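Been setting up the pretend greengrocer's for the play corner at Fulgate library this week, so a few posts on how it's going, for anyone doing the same.

1/ The shelf is a two-tier wooden display stand from Hollik. It takes four crates, two up and two down. The crates on top tilt forward. I wanted that because the small ones can't see into a flat crate above shoulder height.

2/ It came flat. Took me most of Thursday afternoon. The instructions are one sheet and the drawing of the back rail is the wrong way round. If your top crates slide, check the back rail.

3/ Budget was 650 for the whole corner, with the rug and the till. The shelf took a big bite of that. The artificial veg is mostly from Tresia, bought in two lots.

4/ People asked about artificial veg over felt. We had felt before. It went bobbly and the carrots lost their tops within a month. The moulded stuff wipes down with a damp cloth and I can do the lot before opening.

5/ Weight is the one drawback. Artificial pumpkins are light for their size and a big one on top of the pile will roll if it isn't wedged. I put the smaller ones in front and at the end and it stays put. Mostly.

6/ Layout so far. Pumpkins top left, orange and dark green together. Carrots top right with the leafy greens at the end of the same crate. Potatoes bottom right, filled nearly to the rim. I tried potatoes on top first and they ended up all over the carpet.

7/ Bottom left is for the cabbages. I left that crate till last because they're long and I wasn't sure if they should stand up or lie down.

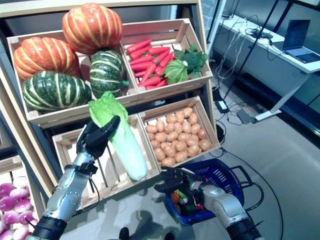 8/ Lying down, I think, all the leafy ends facing the same way. Standing up they look better but they'd be over the minute someone reached across for a potato. I'll try it flat for a week and see.

9/ Price labels next. Chalk rubs off on sleeves, so I'm going with card in plastic holders clipped to the front slats. Whole numbers only. 5p for a carrot seems fair.

10/ Someone from Yeo playgroup asked if they can have the old felt set. Yes, if you don't mind bobbly. It's in a carrier bag behind the desk.

11/ Still need: paper bags, a small set of scales that doesn't need batteries, and two aprons in age 3 to 5. If you've seen scales that survive toddlers, reply with where you got them.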